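In Defense of the Lunch on a Tray

2021-04-11

There is a small lunch counter on the ground floor of the building where I work, and for as long as I have been going there they have handed you your food on a tray. You pick a sandwich, you pick something to drink, and it all goes onto the tray and off you go to a seat by the window. Last October the owners sent a note saying they were thinking of switching over to paper bags, and would we please let them know how we felt. Well, I felt quite a lot, as you might guess from the fact that I am still writing about it.

I grew up in Sodport, where my school cafeteria had trays so scratched you could read them like a map, and I suppose some of my affection goes back that far. But I think there is a real case to be made as well. A bag is for leaving with. You fold the top over, you carry it back to your desk, and before you know it you are eating with one hand and answering messages with the other, and the second half of the sandwich is gone without your having met it. A tray asks you to sit down. It has a rim, and inside the rim is lunch, and outside the rim is everything else. 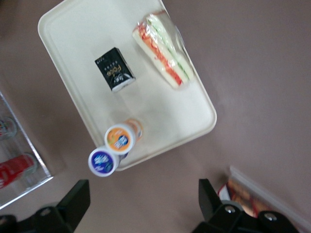
A wrapped sandwich wedge, a small black carton and two little bottles: plenty for one person.

I know what the bag people will say, because I have had lunch with several of them. They say a tray has to be washed, and that it takes up space, and that half of us never bring ours back to the rack. All true! I have left a tray behind myself on a busy afternoon and felt bad about it all the way up in the elevator. But washing a tray takes a few seconds with a sponge, and a bag gets used once and goes in the trash with a napkin nobody touched. I would happily pay a little more for my lunch to keep somebody at that sink.

And then there is the matter of looking at your food, which I think we have all gotten a bit careless about. A sandwich in clear wrap wants to be seen. Somebody stacked that filling and cut the thing on a slant so the layers would show, and it seems a shame to drop it down a dark paper hole with a drink on top of it. I have pulled too many flattened sandwiches out of bags in my life (the worst was on the train to Palteo, and involved egg) to believe that a bag is kind to bread.
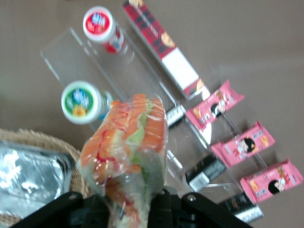
What I like, too, is how a tray lets you be a little greedy in an organized way. You can put the sandwich in the middle, line up the drinks along one side, and tuck in a box of something crunchy for later in the day - and there it all is, where you can change your mind about the order. My own habit is to eat half the sandwich, then something sweet, then the other half, which my family finds upsetting.

I did go and try the other way, to be fair to it. The coffee place over on Serrano went to bags 2 years ago and I ate there for a full week. The food was good. The soup was better than ours, if I am being generous. But by the fourth lunch I noticed I had not sat down once, and I could not have told you what was in any of those sandwiches except that one had pickles.

So I wrote back to the owners and said please keep the trays, and if it is a question of people not returning them, put the rack closer to the door. I have not had an answer yet. The trays were still there this week, and I took mine back to the rack when I was done.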